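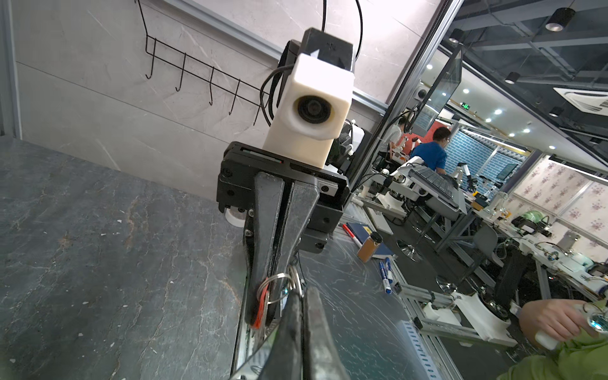
4.2 Completion of partial commands

When the operator types only the first letters of a command, the Cavix shell compares them with all commands that are allowed at the current level. If one command fits, the shell runs it. If several fit, it prints the list and waits. Lindemann and Bitton describe the same rule for an older shell, but there the list was always sorted by name.
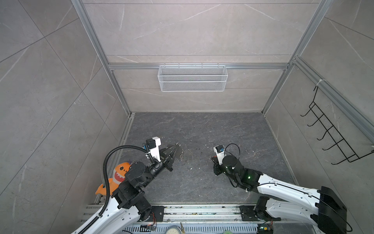
We changed the order so that the commands used most often by the same operator come first. The history is kept for each level separately and holds the last 400 entries. Older entries are removed without a message.
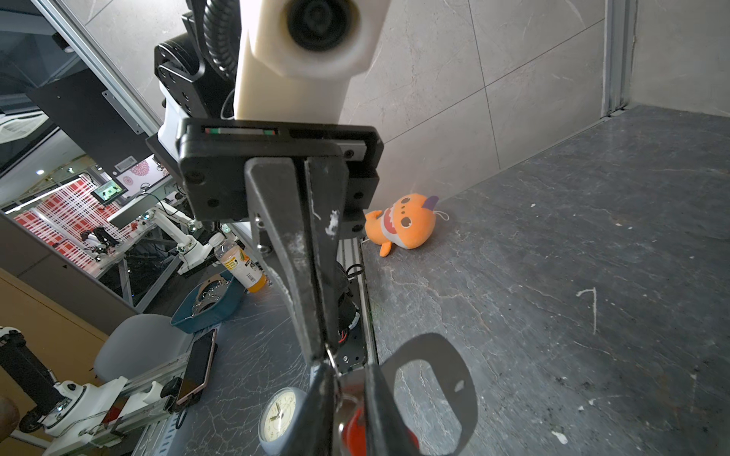 For the test we took 3,000 command lines from the Zarutden logs, which were collected in January, and cut each line after 2 letters. The wanted command was in the first row of the list in 91 percent of the cases. Most of the failures came from the interface level, where many commands begin with the same letters.
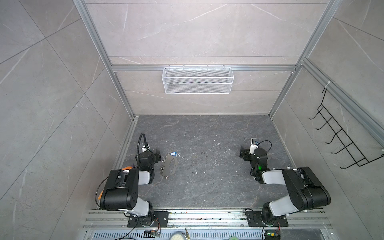
Figure 3. Two robot arms in a tiled workcell.

A weak point of this method is that the order may change between two sessions. Mareike Nolte suggested to us that the order should be frozen until the operator logs out, and the later versions work in this way. We did not repeat the test with them.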